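The Lounge at Tarkum, in Use

Gallery by Ostap Sydorenko
Posted in: Rooms, Furniture, Things Left on Tables

Every brochure picture of a lounge has the same four items in it: a bowl of lemons, a closed magazine, a plant with excellent posture, and a cup placed where no human arm would put it. The Tarkum lounge had its brochure pictures taken in May, lemons included. I have seen them and they are very nice. Somebody presumably ate the lemons.

These are the other kind. The lounge is on the second floor, up the stairs that smell of floor polish, and it is where people go when they have something to do that doesn't suit a desk. The furniture was chosen by Seija Nurmi, who had a budget of $1780 and a firm belief in round tables. A round table has no head, she says, so everyone at it behaves. I have sat through enough lunches up there to report that this is half true. What a round table also doesn't have is corners, and corners are where sensible people put the stuff they aren't using. Take them away and everything drifts to the middle.

The chairs came from two places and don't match. I've stopped minding. They are the sort you fall into rather than sit on, and getting back up with a full plate is a skill you pick up in your second week.

Click through for the larger versions.

1. Saucepan, served without stove

A good saucepan is a handsome thing on a gray table, especially with the light sitting in the bottom of it like a coin. Nothing in this one. The bottle next to it has a green cap, a green label and a little yellow-green liquid left, so between them they come close to a meal. Full marks to the orange chair, which is the loudest thing in the building and the one I would save in a fire. And a keyboard on the lap, where keyboards go once a pan has claimed the table.

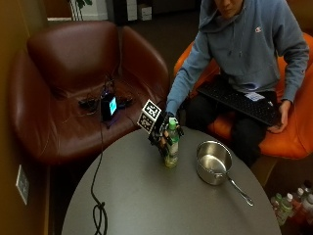
2. The cup lies down

I am fond of paper cups with ambitions. Most of the ones in our cupboard are plain white and taste faintly of envelope, so a leafy green print with big black brushwork across the side counts as an occasion. I can't read it. Seija can't either, though she has offered several translations, all of them rude.

The cable is another matter. Anyone who has ever put one down neatly and looked back a minute later will know the shape. It has taken the lower half of the table, gone over the rim and sent a thinner relative off to the right to see what's over there. I keep a drawer at home in much the same condition - we don't open it.

Note the drinking glass standing just by the cup, upright and see-through and slightly superior.

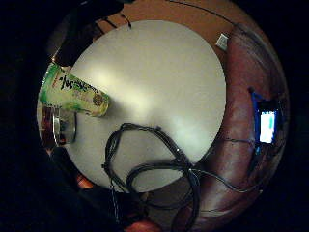

Green paper cup, reclining; black cable, doing as it pleases. Brown leather armchair at right.

About the room

The lounge is open to everyone in the building until 4 on Wednesday and later on the other days. Pans go back to the kitchenette on the same floor, second shelf, handles to the wall. Cups go in the bin by the door. Cables have never had a place to go, and the basket Seija bought for them is currently full of umbrellas.

More from this series: The Coat Hooks (28 pictures) | Windowsills, North Side | The Kettle and Its Enemies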